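3.2 Materials and returns

Diary packs went out to 639 households in January, 7 of them to the wrong street (re-sent, kept in). Each pack asked one thing: what did you stop using this month, and where did it go. Not thrown out, stopped using. People mixed these up a lot, see 3.4.

Coding by Avcı and one student. We followed Stidham's scheme for clothing and small household goods, but dropped his "sentimental" group, too few entries to be useful. Packaging coded seperately. Disagreements settled by talking, no third coder, no money for one.
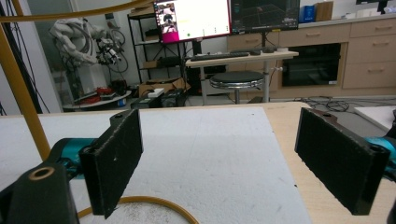
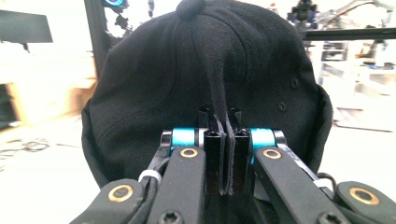 Figure 2. foam board (packaging and craft); black baseball cap (clothing, headwear).

Return rate was better than Kanagaratnam got with phone calls, though her sample was older and hers ran over summer. First 200 diaries were read twice. The rest once. Main finding at this stage is dull but steady: clothes move to another room before they leave the house, packaging mostly does not move at all until someone needs the space. Renters cleared sooner than owners. Household size made no diffrence once we took out students.

Two problems. Some diaries were clearly filled in all at once, same pen, same day. And "gave to family" covers everything from a planned gift to a bag left in a hallway. We left it as one code for now, split in 4.1.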